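Automation in the pantry kitchens: an interview with Jyoti Uniyal

Findberg Catering Services operates the staff kitchens at the Plondik office campus, where 276 employees take their breaks over two shifts. In February the company began preparing two-armed robots to take over part of the clearing and washing-up. Jyoti Uniyal, who manages kitchen operations, spoke to the staff bulletin about the work so far.

The robots are first trained in simulation, on a model of a pantry kitchen drawn up by the software firm Kazmi. "We asked for an ordinary counter with a rack and a microwave," Ms Uniyal said. "Those are what our assistants work around all day. If the arms cannot manage there, I do not want them near a working kitchen." 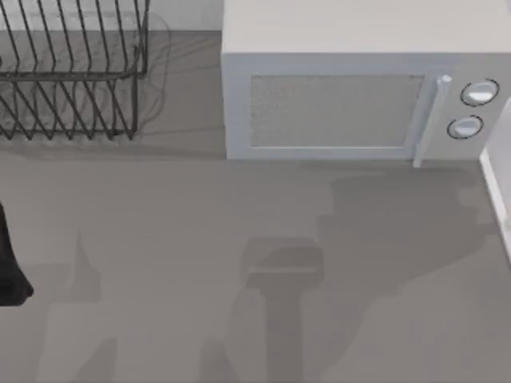

What changes for the assistants

Ms Uniyal was careful to separate tasks from posts. Under the agreement reached with staff representatives, no contract will be shortened during the first year. Each assistant will hand over 70 minutes of washing-up per shift and take on stock ordering, allergen records and supervision of the robots.

"Some colleagues were pleased and some were not," she said. "Washing-up is tiring, but it is also the part of the day when people talk to one another. We have had to put a proper break back into the rota, and that was the assistants' own request."

Kamran Durrani has worked in the kitchens for nine years and now spends two mornings a week reviewing simulated runs. He described the change as considerable. "I used to be judged on how quickly I cleared a counter. Now I am asked why I do a thing in a certain order, and I have to find the words for it."
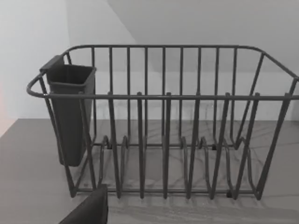
Mr Durrani's comments are recorded in a shared log, which held 706 entries at the time of the interview. Many concern habits that an experienced assistant no longer notices. He gave the example of cutlery, which in the model goes into a tall holder hooked over the rim at the end of the rack, narrower at the bottom than at the top. "A person tilts the spoon without thinking. I had to write that down," he said.

Training for the supervisory role is provided by Plelteck and leads to a higher pay grade. Ms Uniyal confirmed that places are offered first to those with the longest service, and that applications remain open to both shifts.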